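4.2 The upper floor at Stonside

The second of our two sites differs from Berchtold in one respect that we consider important for the placement of garbage bins. At Berchtold all workplaces are on one level, and every person passes the kitchen and the recycling station at least when entering and leaving. At Stonside, a part of the work is done on a mezzanine, which is reached by a single staircase. The large station with separate openings for paper, containers and organics stands downstairs, behind the washrooms. A person who is working upstairs and wants to discard a wrapper has therefore two possibilities: to walk down the stairs, or to use whatever bin is standing on the mezzanine.

The plan of the building, which was made by the furniture supplier Gikitz before the tenants moved in, foresaw no bins on the upper level. The intention was to encourage the sorting of waste at one central point, and in the planning document this is described as a measure for cleaner work areas. In practice small wastebaskets were brought upstairs by the employees themselves already in the first weeks. They had been purchased for the desks on the lower floor and were, according to the office manager, never formally moved. We call such bins "migrated bins" in the remainder of this paper. The concept is close to what we described in Section 2 as informal furniture, with the difference that a migrated bin must also be emptied by somebody, and the cleaning contract may not know about it.

Our observations at Stonside were made in April, over 20 working days. On each round the observer noted the position of every bin on the mezzanine with respect to a simple grid drawn on the floor plan, the fill level in five classes, and the presence of loose items on the floor within one metre of the bin. In total 768 records from both sites were retained after removing rounds which had been interrupted by fire drills or by the maintenance of the ventilation. The colour and the shape of the bins were also recorded, although we did not expect an influence of these.

Figure 3 gives an impression of the conditions in which these records have to be understood. The upper level is no separate storey with its own walls, it is an open platform whose railing follows a curved line, and from many positions one looks down on the desks of the lower floor. The furniture is light and is moved frequently. Chairs in particular are rolled from one table to the next and are often left in the middle of the floor, so that the walking route on one day is not necessarily the walking route on the next day.

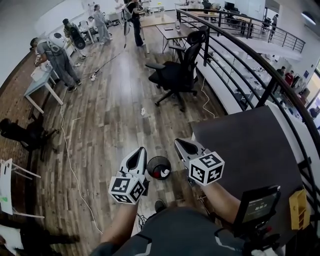
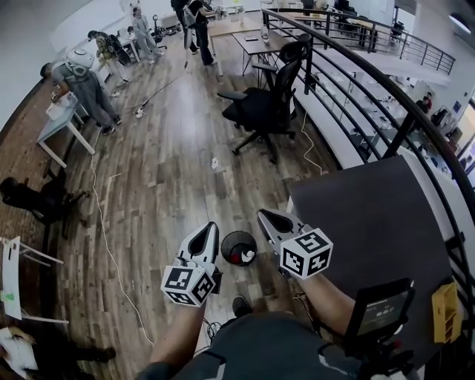
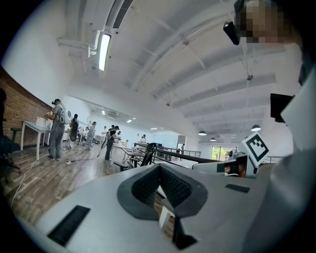 Figure 3. The open-plan office at Stonside during use. The first and second views show the plank floor of the mezzanine with a small round black bin, a mesh office chair and the curving railing above the desks. The third view includes a brick wall section with a plain white wall above it and a white-legged table.

The position of migrated bins was less stable than we had assumed when designing the grid. In the interviews, the employees explained that a bin is placed "where it is needed", which meant in most cases close to the person who was doing a task that produces offcuts, packaging or tape. When the task was finished, the bin remained at the same place, and the next person either carried it along or went without. Only 3 of the positions on the grid were used again and again during the whole period. Two of these lay near the railing and the last one was close to the top of the stairs. We did not find the same pattern at Berchtold, where each bin has a fixed position under a counter and was returned there by the cleaning staff every evening.

It can be asked why the railing attracts bins. One explanation is that objects at the railing are out of the way of rolling chairs. Another one is that the tables upstairs are also arranged along the edge, in order to benefit from the daylight of the hall, and the bins simply follow the tables. We are inclined to the second explanation, but the data do not permit to separate the two. It would be necessary to move the tables to the inner wall for several weeks, and this was not acceptable to the tenant.

A second subject of the interviews was the floor itself. Wooden planks were mentioned favourably by nearly all employees for their warm appearance and for the sound when walking. The cleaning staff had a more critical opinion. Between planks, small pieces of paper and tape are difficult to remove with the wide dust mop used on the lower level, and a narrow vacuum nozzle has to be used. The staff also mentioned the cords. There are few outlets on the mezzanine, and therefore power bars are laid on the floor and long cables run from the tables to the places where someone is working. A mop cannot pass over a cable without pushing it, and the cleaning staff have been instructed not to unplug anything. As a consequence they clean up to the cable and stop. Litter which lies along a cable can thus stay for longer than litter in an open area, and this agrees with our records: loose items were noted on two consecutive rounds more frequently in those grid cells in which a cable was also noted.

The small size of the wastebaskets deserves a separate remark. A desk basket is made for one person who throws away a few sheets and a tissue. When it serves a whole working area, it is full early in the day. Light packaging fills the volume quickly without much weight, and the employees told us that they press it down with the hand or, less often, with the foot. None of them considered this to be a problem. Several of them said that they would not wish a larger bin on the mezzanine, for the reason that a larger bin would be used for food remains and would begin to smell. This argument was new for us and it was not covered by the questionnaire, so we can report it only in a qualitative manner.

With regard to sorting, the result is clear and rather disappointing. Migrated bins have one compartment, and everything goes into it. Paper, film, tape and occasionally a beverage cup were found together in the samples which we took, and once mixed they were emptied as general garbage. The central station downstairs, on the other hand, showed good sorting quality, comparable with the values from Berchtold. The planning measure has reached its aim on the lower level, while the waste from the upper level is for the greater part not arriving at the station at all.

We discussed three alternatives with the tenant. The first was to forbid bins on the mezzanine and to enforce the original plan. The employees rejected this in a clear manner, and we think that loose litter would increase. The second was a full station upstairs with the same openings as downstairs, for which the tenant saw no space that does not reduce the width of the passage. The third was a pair of narrow bins on one frame with castors, one for paper and one for the rest, which can be rolled to the place of work like a chair. This last proposal respects the existing habit that the bin goes to the task. Its weak point is again the cables, over which a rolling frame does not pass easily, and we recommended that additional outlets be installed in the tabletops before such frames are purchased.

A limitation must be mentioned here. Activity on the mezzanine changes from week to week, and in the observation period there was more work carried out standing or on the floor than the tenant regards as typical. The proportion of packaging in the samples can be influenced by this. For the comparison between both sites in Section 5 we have for this reason used the positions and the fill levels only, and left the composition of the waste out of the model.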